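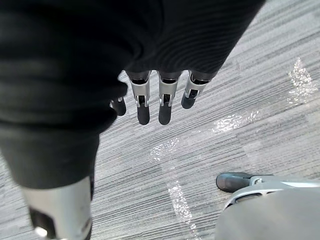
January 2025, flooring notes, Grimier unit

Carpet tiles, main room. Grey, fine stripe, light grey and silver through to charcoal. Shading differs slightly from tile to tile. Checked the order with Havlíček: one batch, 2,020 tiles, so a mixed delivery is ruled out. Suspect pile direction.

Glare comes up in bright patches on the stripe. Matt sheet tried in October at the Brikville unit cut it there; not yet tried on this floor.

To do:
Lift 4 tiles by the door and read the arrows on the backing.
Turn one through 90 degrees, compare at standing height.
Vacuum along the stripe, 10 minutes, then look again.
Ask Memadberg for the tackifier data sheet. Their note says leave 60 minutes before relaying; ours says overnight.

Spares are on the bottom rack, unlabelled. Label them.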